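Vendale Drawers, data card

Demonstrations of drawer handling on a yellow-framed parts organizer, recorded with two hand-held grippers. Maintained by Defne Güneş and Anahera Katene. Version 3, frozen in June.

Contents: 656 episodes, capped at 800 steps each. Gripper views and one head view. 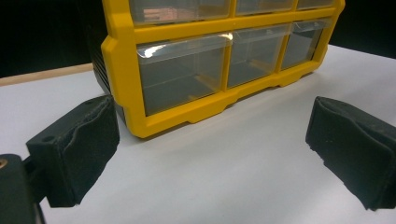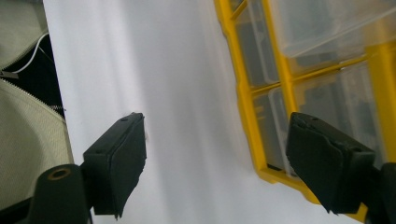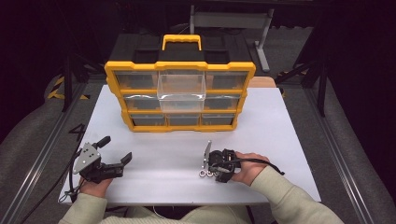

Episodes with a dropped view are listed in skip.txt and should be left out of training. Gripper width is stored in millimeters. Timestamps come from the head clock.

Known gaps: one organizer model, one table height. Report errors to Defne.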